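Kraft paper gets its strength from fiber length. Softwood fibers are long, and the sulfate process strips out lignin without cutting them much. At the Brukora mill, the brown grades run up to 300 grams per square meter, though most of the output is lighter wrapping stock.

Moisture is the usual source of complaints. A sheet stored flat in a dry room and then moved to a damp one will swell more across the grain than along it, and the edges lift. 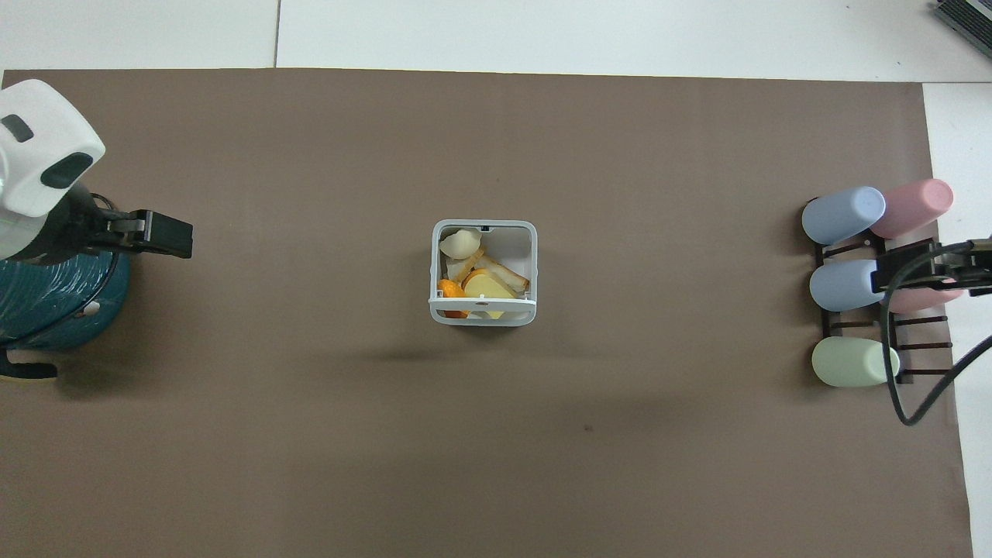

Fionnuala Heffernan, who ran the test lab at Brukora until July, logged 786 rolls over 2 winters. Of those, 128 showed visible curl within a day of unwrapping. Most came from the outer layers - the part of the roll with the least protection.

The mill now ships with a heavier end cap and a second wrap of film. Sizing was left alone. Changing it would have affected how the paper takes glue, and the bag makers in Amum had already set their machines to the old grade.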